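Heltham Toy Library -- Minutes of the Members' Meeting
Posted August 31, 2022 by Declan Hanrahan
6 shares | 2 comments

Thank you to all who came along to the Fitzgerald Room, and to those who stayed on afterwards to stack chairs and finish the flapjacks (they were very good, and yes, the recipe has been asked for). Apologies were received from the Itovville members, who had trouble with the bus again.

The minutes of the April meeting were read and agreed, once the spelling of Kurorby had been put right in two places.

Matters arising -- the wooden shapes. We had a long and very friendly talk about the coloured blocks and the board that goes with them. Several parents said how much their little ones enjoy the stars, and there was a good deal of warm feeling for keeping the shapes together as one set.
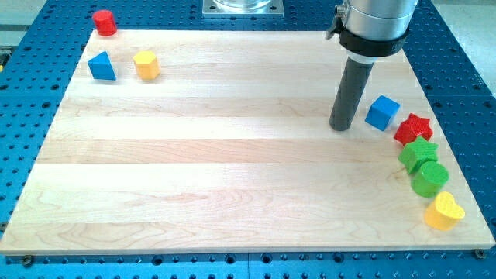 It was agreed that the set may go out on loan for four weeks at a time, the same as the jigsaws, and that the borrower should look it over at home before bringing it back. Declan will write a new card for the lid, in large letters this time.

Money. We have £1000 in the account after paying for the hall. Everyone was pleased, and it was felt we could spend a little on new storage boxes before the winter.
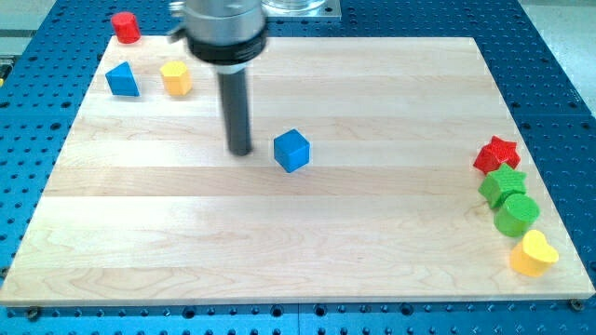 Sorting and labels. Our Kurorby friends asked whether the card should name each shape or simply say "blocks", and we went round the houses on this for quite some time! In the end it was agreed to name them, as there is such a nice mixture -- the yellow heart, the red and green stars, the blue cube and the two cylinders, one red and one green, would all be easy for a child to find and call out. Draft wording to come to the next meeting.

Any other business. The kettle is to be descaled. Declan has the key.

Contact the Heltham Toy Library | © Heltham Toy Library | Back to top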